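Brirnholm Evening Classes
Keeping a Home in Order, Week 4: Drawers
Handout to go with the talk of 2/26/21

Welcome back, everyone, and thank you for sticking with it through three weeks of closets. Several of you asked at the end of last week whether we could slow down a little, so tonight is about one thing only, the drawer, and mostly the small drawer at that. I have taught this evening more times than any other in the course and I still enjoy it the most, probably because I grew up in a house where every drawer stuck and every drawer was full.

Bring your notes from Week 2 if you have them. The part about "first reach" and "second reach" comes up again.

1. What a small drawer is good for

A small wooden drawer in a box or a little cabinet, the kind that lives on a desk or a side table, holds less than we think and gets opened more than we think. It suits things you pick up with your fingertips: stamps, a spare key, erasers, the tape measure, matches if there are no children in the house. It doesn't suit paper. Paper slides up at the back, catches on the frame, and then one day the drawer won't open and somebody goes at it with a butter knife (I have done this, and the scratch is still there).

Please look at page 123 of the course book, where there is a drawing of a drawer divided into front, middle and back. The same page talks about liners. You may skip the part on liners unless your wood is rough.

2. Emptying

Take everything out, onto a clean table or a towel. Pull the drawer all the way off its runners if it will come, and turn it over, and knock gently on the bottom - you would be surprised what has been wedged in the corners. Wipe with a cloth that is barely damp and leave the drawer out to air while you sort.

Sort quickly. I give a small drawer ten minutes and a kitchen drawer half an hour, and I set the timer on the stove where I can hear it. Anything you can't name goes in a saucer, and the saucer gets one week on the counter for the rest of the household to look through.

3. Looking into the back

Most of us open a drawer just far enough to get a hand in, and so we only ever use the front half. The back fills up with whatever rolled there, and we forget it. I would like you to practice pulling the drawer well forward each time, with the other hand resting on top of the cabinet so the whole thing doesn't tip toward you. Light wood helps here, and if you are choosing a piece secondhand I would always look inside before I looked at the finish.

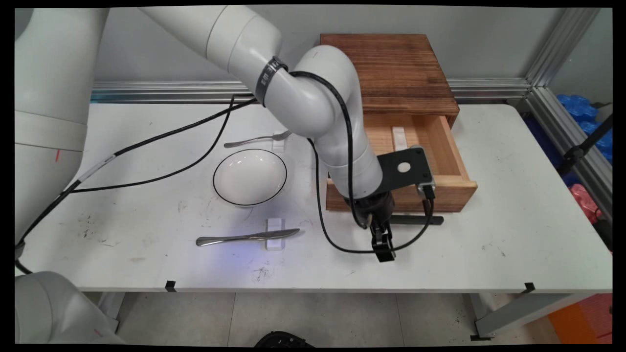 Back corners and back walls are where small things go to be lost, and my own rule is that nothing shorter than my thumb may live there. With the drawer pulled forward like this, a little white block standing against the rear wall is easy to spot against the honey-colored wood. Push the same drawer most of the way in and you would be feeling around for it under that dark top. So either bring the small item to the front, or give it a tray of its own that slides forward when you need it. The Pirnside trays we passed around in Week 2 are fine for this, and so is the lid of a jewelry box.

4. Keeping the space in front clear

A drawer needs room to come out, and we are all very good at setting things down in exactly that room. At home I keep a hand's width free in front of mine at all times, and more on the desk where I work. If something has to lie there, let it be low and flat so the drawer can pass over it. Check this by opening it slowly once, before you trust it with a full load.

5. If it sticks

Rub the runners with a plain white candle, or with a dry bar of soap. Try that twice before you sand anything! Damp weather in August swells the wood, and a drawer that was sanded then will rattle all winter.

For next week

Choose one small drawer, empty it, and put back only what you have used since the new year. Write down what didn't go back and where it went. Read pages 144 to 151, and the short piece on handles on page 229 if you have a pull that keeps coming loose.

We meet in the Yau Room again, same time, side door. Please bring a ruler and a pencil, and a candle stub if you have one to spare.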